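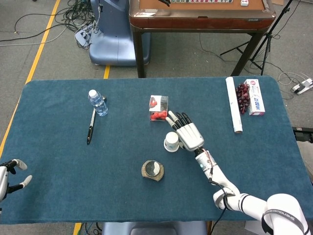

5. What happens after the throw

We now turn to the part of the study we most enjoyed doing. The throw-in is the most common restart in youth football and probably the least loved. Coaches set aside whole evenings for corners, and players will stay behind in the dark to practise free kicks, but the throw is mostly left to whichever full-back happens to be nearest. Our players took 877 of them across the season. In 551 cases the throwing side still had the ball when our counting window closed, and in the rest it had been lost, put out of play or stopped by the referee. That is a great deal of football to leave to chance!

As in the earlier sections, the matches come from the under-14 sides of Eltville, Utgate, Painemal and Bestwood, all playing on full-length pitches with rolling substitutions. A throw was marked as kept if a team-mate of the thrower controlled the ball and the side then completed a pass, won a foul, or was still in possession at the end of the window. Headers that dropped to a team-mate by luck gave us plenty to argue over. We settled on counting them as kept, on the grounds that a coach on the touchline would be pleased either way, and we come back to this choice in the section on limits.

5.1 Length of throw

We expected the short throw to be the safe one. It was safer, but by less than we had thought, and the pattern is far more interesting than a straight line from near to far. Very short throws to a player standing with his or her back to play were lost surprisingly often. The receiver had a marker tight behind, the touchline to one side and only the thrower to give the ball back to, and defenders of this age already know how to close that return pass. Throws of middle length, aimed at a player moving along the line or coming inside, did better in all four squads. Long throws were lost most, as everybody on our coaching panel had predicted, although Bestwood got a good number of their shots from them and would not, we suspect, wish to give them up.

The direction of the receiver's run mattered more than the distance. A run towards the thrower drew the marker along with it. A run across the thrower, starting from behind the marker's shoulder, opened up a pocket of grass that the ball could be dropped into, and some of the play that came out of this was a joy to watch. Painemal's left side worked it again and again in the April matches: one player came short, a second crossed behind, and the thrower simply waited for the second. The coach, Gervasio Farías, told us that the move had never been drilled. Two of the players had picked it up in small-sided games and the others copied them.

5.2 The pause before the throw

Our second measure was the time between the thrower picking up the ball and letting it go. Quick throws, taken before the other side had turned to face the ball, were kept more often than slow ones. We had hoped to see this and were delighted when it came through clearly. The gain is largest near the halfway line and fades towards either goal, where defenders switch on sooner.

There is a middle band, though, where waiting does harm without bringing any of the benefits of getting organised. The thrower shapes to throw, finds the first option covered, lowers the ball and looks again. By then the first runner has stopped, the second has not begun, and the whole side is standing still. Utgate lost a large share of their throws in just this way. A really slow throw, with everyone settled and a clear signal given, was better than this half-hearted one in every squad except Eltville's, where we had too few slow throws to say anything useful.

We can't separate the pause from the quality of movement in front of it. A thrower may wait because nobody has run, and nobody may run because the thrower is waiting. Anyone who has stood on a touchline shouting "move!" will know the problem well. The event records used here cover the ball and the two nearest players only, so the question has to be left for a study with fuller tracking.

5.3 Who takes the throw

In three of the squads the full-backs took nearly all the throws. Utgate let midfielders take them in the attacking half, and their results there were no worse and no better. What did seem to help was having the same pair of players involved, thrower and receiver, over many matches. The effect is modest and we would not build a training plan on it alone, but it held up when we took out the strongest opponents, and it fits what the coaches told us in the interviews. Ignacio Insaurralde, who ran the sessions at Bestwood, put it in terms of eye contact: his regular pair had stopped calling for the ball by mid-season – a glance was enough, and the marker heard nothing.

We also looked at foul throws, which were few and fell away as the season went on. They were spread evenly over the pitch and had no link with either length or pause, so we have left them out of the models in Section 6 and list them only in the appendix. Readers who wish to compare these restarts with goal kicks from the same matches will find the goal-kick curves in Figure 4, drawn with the same counting window.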